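How to Keep Old Film Posters and Lobby Cards at Home

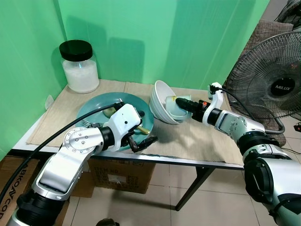
A jar with a black lid at the back of the table, and a fork on a teal plate.

My first silent movie poster I bought in Lasville, and I ruined it in one summer with sun and tape. Now I have eleven of them, and these are the habits which I follow.

Wash your hands and dry them well before you touch old paper. Cotton gloves are not necessary, and with them it is easy to tear a corner.

Never use sticky tape on the back. For a small tear take thin Japanese paper and wheat paste, and leave it under a heavy book for 3 days.

A rolled poster must rest flat before framing. Put clean white paper on both sides and do not use an iron.

Ask the framer for acid-free board and glass that stops 80 percent of the UV light or more. Mine, Waldemar Duda, also leaves a gap of 5 millimeters between glass and paper.

Do not hang it over the stove or in the bathroom. The steam makes waves in the paper.

Lobby cards I keep standing in a box, each in its own polyester sleeve. Write the film title on the sleeve before the card goes in.

Leonor Moreira, Apr 22, 2021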